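Blocks, boards and a very good June at Grelley

If you have been past the toy library lately you will have heard the clatter before you got to the door! The block corner has taken off this month in a way none of us expected, and I've been asked to write it up for everyone who couldn't get there.

It started with a tub. Armelle Chevalier was clearing the top shelf in the back store and came down with 400 pieces of assorted shape blocks, all mixed together, some of which hadn't been out since the old playroom closed. There were cylinders, cubes, prisms, stars, hearts, a few flat things that might once have belonged to a different set altogether, and one domino. We tipped the lot onto a sheet, washed them in the big sink (warm water, a squirt of dish soap, an old toothbrush for the corners) and left them on towels overnight. They came up beautifully. I had forgotten how bright that yellow is.

Sorting was the fun part. Faustine Hervieu wanted them by color and Apolline Gilbert wanted them by shape, so we did both, with small mixed sets in drawstring bags and the leftovers in two long trays. The mixed sets have turned out to be the hit. A child gets one bag and one board and off they go, and because no two bags are the same there is a lot of leaning over to see what the neighbor has. Swapping is allowed. Swapping is encouraged, even, as long as the bag goes home with the same number of blocks it came out with.

The boards came from Clamitz, where Horațiu Rusu has the workshop behind the bakery. He had offcuts from a run of shelving and offered to join and sand them for us, and they are lovely things, pale and smooth, every one with its own grain. They make a huge difference. On carpet the cylinders fall over if you breathe near them, and on our tables the blocks used to travel all over the place and end up underneath somebody's snack. Put a board down and suddenly there's a stage. The younger ones understand right away that the board is where the building happens.

A few games that have gone well, in case you want to try them at home:

Copy my row. One person lines up four or five blocks and the other makes the same row underneath. Start with different colors, then try it with two blues side by side, a cube and a prism, say, so that they really have to look at the shape.

What's gone? Let them look for a slow count of ten, cover the blocks with a dish towel, slip one away. Huguette Carré plays this with the over-sixes using eight blocks, and they beat her nearly every time.

Flat or pointy. Which ones will stand up, which will roll, which can hold another on top? The heart is a wonderful troublemaker here. My group spent a whole morning trying to get a cylinder to balance between the two bumps, and the cheering when it stayed for a second or two could be heard in the parking lot.

Shops. Self-explanatory, and it goes on forever. A red cylinder is currently a can of tomatoes and costs 400 dollars.
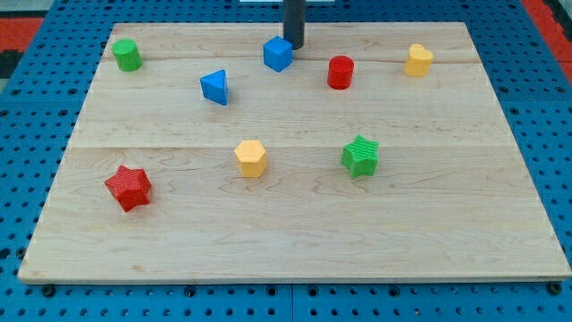
GRELLEY, June

The bags can now be borrowed, one per family, for up to 2 weeks. Ask at the desk and you'll be given a card with the contents written on it (number 1479 is the one with the hearts, and there is already a waiting list, sorry!). Boards can go out too if you have a way of carrying them flat. Please don't put them in the dishwasher. A damp cloth is plenty, and Horațiu says a little food-safe oil once in a while will keep the wood happy.

If you find a stray block down the side of the couch, drop it in the jar by the door, no questions asked. We are especially short of green ones. We would also love any spare drawstring bags, shoe-bag size or a bit smaller, in a fabric that can stand the washing machine.

Armelle says there is another tub on that shelf, behind the dress-up hats, and she hasn't opened it yet. I'm bringing the toothbrush.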